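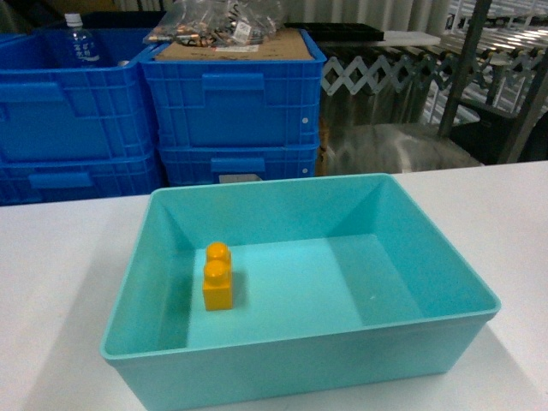 Teaching by hand – your questions

Do I need to know how to code?
Nope! I can't code either. You guide the Wireck arm with the hand controller and it records what you do.

How many demos should I give it?
I'd start with 40 for something simple, like picking one toy brick out of a tray. For fussier jobs I go up to 100.

I fumbled a grab. Start over?
Only if you dropped it – a slow, wobbly pickup is fine to keep.

Can I move the brick between tries?
Please do! Turn it around a bit, too.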